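The table is finally done (mostly)

So we have a table again! If you've been reading along since March you know the old one went to my sister when she moved, and that we had been eating off a card table and two TV trays like college kids. I said I'd give it a couple of weeks. You can guess how that went.

The thing I learned is that I am very picky about wood. I didn't think I was. I went into the whole business thinking a table is a table, and then I stood in a showroom running my hand over a dark, shiny top and feeling a little sad. Everything was espresso brown or gray. We already have a dark floor and one window in that room, and by four in the afternoon in winter it's a cave in there. I wanted something pale. I wanted to see some grain, too, the kind that wanders a bit.

My budget started at "as little as possible" and then I found one online for 3,000 dollars and fell in love with it for an entire weekend, which was not useful. (It had a bench. I'm a sucker for a bench.) After that everything else looked cheap, and I sulked.

What saved me was a secondhand listing from a man named Yevhen Skoryk, who was clearing out a house two towns over. He wanted 145 dollars and he wanted it gone by Saturday. The pictures in the ad were terrible, all taken at night, and the top had some orange-y finish on it that made it look like a pancake house. But the legs were straight and he said it was wood all the way through, so off we went with a borrowed van and every blanket we own.

It's 36 inches wide, and our back door is not. I'll spare you that part, except to say the legs do come off if you're mad enough at them.

Then came the sanding. Oh my gosh, the sanding! I did it in the garage with the door up and the radio on and I still found dust in my ears at bedtime. The orange came off in the first pass, more or less, and then there was a stubborn patch at one end where somebody must have parked a plant for years. I went over that end again and again, always with the grain, switching to finer paper each time and wiping it all down in between with an old T-shirt. My shoulders have only just forgiven me.

I was all set to stain it. I'd even bought the stain. But once the bare top was wiped clean I couldn't bring myself to open the can, so back to the store it went, and I got a clear matte finish instead. Three thin coats, a night between each, and a very light sanding before the last. My neighbor Manouchehr Shirazi, who has refinished a lot more furniture than I have, told me to stop fussing after the third and put the brush down. I wanted a fourth. He was right, it would have started to look plasticky.

I love the color so much. It's a light, pale beige, and the grain runs mostly sideways in fine wavy lines, a bit like sand after the tide goes out. I keep catching myself following one line with my finger while the coffee drips. 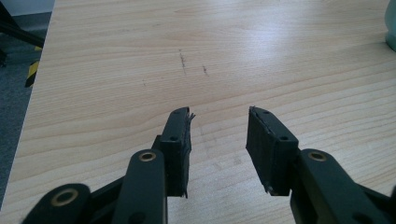

Living with it

We've been eating at it for a while now, and I have some thoughts. A pale top shows everything. Coffee rings, beet juice, the blue marker my daughter swears she didn't use. I wipe it with a damp cloth and a drop of dish soap and dry it right away, and so far everything has come off, even the beets. I'm a little bossy about coasters. I've become my mother, and I'm okay with it.

I've also been trying to keep the top clear, because a table in our house turns into a mail pile in a day and a half. I put a basket by the door for letters and school papers and keys, and it's helped some. My husband still empties his pockets wherever he happens to be standing. We're working on it.

Chairs are the next problem. Right now it's the folding ones from the card table and a kitchen stool for whoever gets there last, and the stool is too tall, so that person eats with their knees wedged under the apron. I'd like old wooden ones that don't match. Or that bench! If anybody has built a simple bench and lived to tell about it, leave me a comment and tell me what you used for the legs.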